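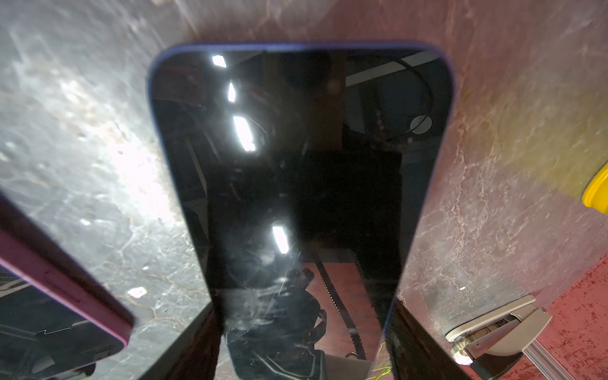
Section 4: Pairing Your Phone with the Koser Countertop Water Filter

By the time you reach this section, your filter should be standing on the counter with its tank seated and its cartridge rinsed. If you skipped the rinse, please go back to Section 3 and do it now. It takes a few minutes, and the first water through a new cartridge is cloudy with carbon dust. It won't hurt anything, but it's no fun to drink, and it can confuse the sensor while the filter is learning your water.

You don't need a phone to use the filter. Plenty of our customers never pair one at all, and the three lights on the lid will tell them everything they need to know. Still, the Wovosum app keeps track of how much life is left in your cartridge and lets you set the pour size to fit your favorite pitcher, so we hope you'll give it a try.

Before you start

Have these things close at hand:

– Your phone, charged and unlocked, with Bluetooth turned on
– The name and password of your home Wi-Fi network
– The small card that came tucked under the lid, with your six-character pairing code
– A pitcher or large glass that holds at least 600 ml (a little over 2 1/2 cups)

Give the phone a quick wipe with a soft, dry cloth before you begin, and dry your hands too. Touchscreens get fussy around a wet sink, and typing a Wi-Fi password with damp thumbs is a good way to lose your patience.

CAUTION: Keep your phone and the power adapter away from the tank while you are filling it. Never plug in or unplug the adapter with wet hands.

4.1 Installing the app

1. Open the app store on your phone and search for Wovosum. Download the app and open it.

2. Choose your language and your units. The app can show cups, fluid ounces or milliliters, and you can change your mind later under Settings.

3. Create an account with your email address. A confirmation message will come to your inbox. If you don't see it, look in your junk folder before asking for another one, as each new message cancels the one before it.

4. When the app asks for permission to use Bluetooth, tap Allow. It may also ask about notifications. Those are up to you, though we do suggest leaving them on for cartridge reminders.

4.2 Pairing the filter

1. Plug in the filter. The lights will sweep from left to right and then settle on a steady white.

2. Set your phone beside the filter, within arm's reach.

3. Press and hold the Pour button until the middle light blinks blue. Let go as soon as you see it. If you keep holding, the light turns amber and the filter restarts, and you'll need to wait for the steady white light before trying again.

4. In the app, tap Add a Filter and pick Koser Countertop from the list.

5. Type in the pairing code from your card. Capital letters and small letters are treated the same, so don't worry about those. The code never uses the letter O – if it looks like an O, it's a zero.

6. Choose your Wi-Fi network and enter the password. The filter uses the 2.4 GHz band. Many home routers offer two networks with almost the same name, and if yours does, you'll usually want the one without a 5 at the end.

7. Wait for the middle light to turn solid blue. You'll hear two short chimes, and your filter will show up on the app's home screen. You can give it a name if you like.

NOTE: If your phone's screen goes dark while you are waiting, simply wake it up and go back to the app. Pairing carries on in the background and you won't have to start over.

4.3 Setting the water profile

Tap water varies a good deal from one town to the next, and even from one season to the next, so the filter takes a reading of yours and adjusts its cartridge countdown to match. Homes with hard water will see the countdown move along faster. That's quite normal.

1. Fill the tank to the MAX line with cold tap water. Please don't use warm water, now or ever. It shortens the life of the cartridge, and water above 103 °F can damage it for good.

2. Put your pitcher under the spout.

3. In the app, tap Water Profile and then Start. The filter will pour in short bursts with a pause between each one. The pauses can feel long, but leave the pitcher where it is until you hear the chime.

4. Pour this water on your houseplants or down the drain.

5. Refill the tank and tap Finish.

If you are setting up a filter at a summer cabin or somewhere else that sits empty for part of the year, run the profile again when you open the place up. We've had good reports from folks who make it part of their June chores, along with the screens and the porch furniture.

4.4 Choosing a pour size

The filter comes set to pour one cup each time you press the button. To change it, tap Pour Size and move the slider. You can save up to 6 sizes and give each one a name, such as Coffee Pot or Dog Bowl. Double-press the Pour button on the lid to step through your saved sizes without picking up the phone.

CAUTION: The filter cannot tell how large your glass is. Check which size is selected before you press Pour, or you may find yourself mopping the counter.

4.5 Sharing with the household

Everyone in the house can use the same filter from their own phone. Open the app on the phone that was paired first, tap Household, then Invite. The other person will need to install the app and make an account of their own. Only the first phone can reset the cartridge countdown, which keeps it from being reset twice by well-meaning people.

4.6 If something doesn't work

The middle light never blinks blue.
Unplug the filter, give it a minute and try again. Make sure the tank is fully seated, with no gap showing at the back.

The app can't find the filter.
Turn Bluetooth off and on again, and move the phone closer. If your phone is connected to a car or a speaker in another room, disconnect that for the moment.

Pairing stops with message 68.
The Wi-Fi password was not accepted. Tap the little eye symbol next to the password box so you can read what you're typing, and watch for a stray space at the end. Some phones add one all by themselves.

The app says Offline, but the filter still pours.
Your water is still being filtered as usual. The filter will send its readings to the app once the Wi-Fi is back.

You have a new phone.
Just install the app and sign in with the same email address. There is no need to pair the filter again or repeat the water profile.

Next, turn to Section 5 for cleaning the tank and the drip tray.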